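Breakfast bench: kitchen and workshop tips from the student project

We've been setting tables for robot arms since November, and most of what goes wrong has more to do with cups and crumbs than with code. These are the tips we pass on to new members. A fair few of them work in an ordinary kitchen too.

Setting up the table

Wipe the tabletop before you put anything down. A damp microfibre cloth is enough. Spray cleaner leaves a film on timber and the mats start to creep, so if you must use it, go over the spot with plain water and dry it.

Put the mat down first and build the setting on top of it. Bowl on one side, plate on the other, then whatever else the task sheet calls for. If you place the dishes first and slide the mat in later, you will have to line everything up again.

Use mats with some grip on the underside. If yours has gone smooth, a square of rubber shelf liner cut smaller than the mat does the job. Sofia Karamanlidis cut ours from one roll and there is plenty left in the second drawer.

Keep the colours of your dishes well apart. White on pale timber is hard to pick out under bright lights, for people as well as for software. A strong pink or a dark red is easy to find.

Cups and tubs

Paper cups and tubs are cheap and they don't break, but they give when squeezed. Hold them near the base or near the rim, where the wall is stiffest. The middle is the weakest part. The same goes for takeaway coffee, for anyone who has worn one.

If you are reusing a food tub, rinse it in cool water first, then warm water with a drop of detergent. Stand it upside down on a rack overnight. A tub put away damp goes soft at the seam. Peanut products need extra care: check with everyone in the room before you bring one in, and wash your hands and the bench afterwards.

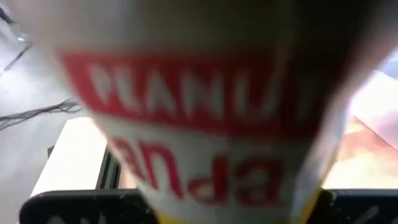

How tight should the grip be on a paper tub?
Start with the lightest grip that will lift it, then add a little at a time until it stops slipping. If the wall buckles, you have gone too far and that tub should go in the recycling, as a creased wall will fold in the same place every time.

Tape won't bring a crushed cup back. Keep a sleeve of spares in the cupboard and swap it out.

Pouring from a box

Cereal boxes are awkward because the contents all arrive at once. Give the box a gentle shake level before tipping, so that nothing is jammed in one corner. Open the top flaps fully and fold them back against the outside. A flap that hangs over the opening sends cereal sideways.

Tip slowly until the first pieces move, hold there, and then tip a bit more. Pour from low down. The higher the box, the further the bounce.

When you are teaching the motion to the arms, practise with an empty box until the path is smooth. Then do it with dried beans, which are easier to sweep up than cereal and don't turn to powder underfoot. Ebbe Nygård logged 749 pours for the club's first competition entry, and by the end he was using the same 2 cups of beans he started with.

Take the inner bag out if the arm is doing the pouring. For your own pantry, leave it in and clip it shut.

Clear the landing area before a pour. Anything you don't need for the run can go at the edge of the table, but leave it inside the marked zone if the task sheet lists it. Cups on their side, glasses with spoons in them and so on are often there on purpose, so ask before you tidy.
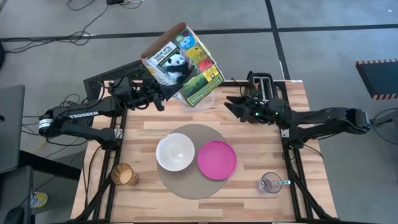
Toasters and other appliances

Unplug the toaster before you move it, clean it or reach behind it. For handling practice it stays unplugged the whole session, and the cord gets wound up and fastened with a hook-and-loop tie.

Empty the crumb tray over the sink once a week. Turning the toaster over and banging it works, but it also knocks crumbs into the lever slot, and then the lever sticks. A dry pastry brush gets into most of the gaps.

Keep the front of the toaster facing the side you work from. If you have to reach around it to get to the lever you'll end up dragging your sleeve over the top.

Don't use the metal end of anything to get a stuck slice out, plugged in or not. We keep wooden tongs on a hook for it.

Fruit and odds and ends

A real apple bruises after a few drops and then leaves juice on the mat. Swap it out at the first soft patch and put it in the compost. Model fruit lasts longer but it is often too light, so weigh it against the real thing if you want results you can compare.

Check bowls and plates for chips before each session by running a thumb lightly around the rim, or a folded cloth if you suspect a sharp one. Anything with a rough edge is kept for handling practice and never goes back to the kitchen. Mark the base with paint pen so it doesn't get mixed up.

Flatten packaging as you go. Small bags slide under things and get picked up along with the plate.

Keep paper notes off the mat. A bulldog clip and a nail at the end of the bench will save you from hunting for page 9 later.
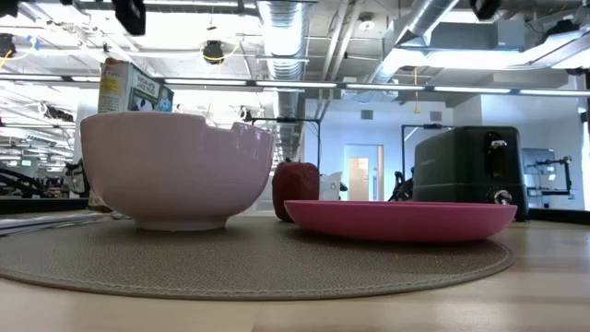
Stovwood Student Robotics Club | Kitchen Tasks Team

Packing up

Power down the arms first and wait until they have settled before you put your hands over the table. Tuva Grønli has the checklist, and there is a copy inside the cupboard door.

Wash dishes that have had food in them, even if it was only dry cereal. Oats set like glue. For bowls left too long, soak in hot water with a spoonful of bicarb for half an hour.

Sweep the floor before you mop it, and lift cables rather than sweeping around them. Cereal dust collects along tape lines, and an old toothbrush will lift it. If the tape has started to curl, pull up the whole strip and lay a new one. Eucalyptus oil on a rag takes off the sticky residue, but test it on a corner first.

Dry all the mats flat. Hung over a rail they take on a curve and it can be days before they sit properly.

Put the beans back in the jar with the lid on. Fouad Awwad found what happens otherwise, and the pantry moths took most of term to clear.

The borrowing list for bowls, tongs and spare liner is on the inside of bin 44. Write down what you took and when you'll bring it back. New tips can go to Frøydis Hellström, who adds them to this page before the next competition round.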